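The Harnivbridge Ballot Question

I've kept up this town wiki for longer than I care to admit, and this is the entry people ask me for the most, so let's get into it!

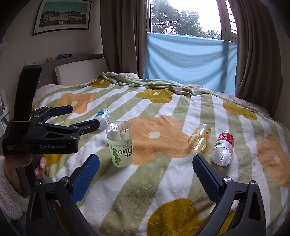 Background

Harnivbridge pays for its roads and its library mostly out of property tax, and for years the rate hardly moved. Then the bridge on Stillia Road needed a new deck, and the town council put a sales tax on the ballot to pay for it. The official name was Question 76 (the county numbers these things straight through, don't go looking for the other 75 on our ballot). Everybody I know just called it the bridge tax, and I'll do the same from here on.

What it would have done

The bridge tax added a small charge to most things sold inside town limits. Groceries and medicine were left out. Restaurant meals were in, and that is where the trouble started, as the diners out on Orna Street get half their trade from across the town line. The money was supposed to go to the bridge first and then to "other road needs," a phrase I must have heard argued over at every single forum I went to.

The campaign

Two groups formed. The Stillia Road Coalition was for it and had most of the yard signs, at least on my side of town. Keep Harnivbridge Fair was against it and worked out of the old Lindqvist hardware building, with a hand-painted banner that I still think was the best thing about the whole season. Both sides mailed out far too much paper. I saved all of mine (it fills a shoebox) and if you have the green flyer with the map on it, I'd love a scan.

There was one proper debate, in October, in the high school gym. It ran long, the microphone hummed, and I stayed to the end anyway.

The vote

The count was 3113 votes cast, and the bridge tax lost by 363. Orna Street voted against it heavily, no surprise there. The two precincts closest to the bridge voted yes, but not by enough to make up the gap.

Afterward

The council went back and wrote a bond measure limited to the bridge deck, with no mention of other road needs. Some of the folks who had fought the tax came out in favor of it, which made for a few funny moments at council meetings. I've started a separate entry for the bond, but it still needs the precinct table and a list of the public hearings.

Last edited 23 May 2018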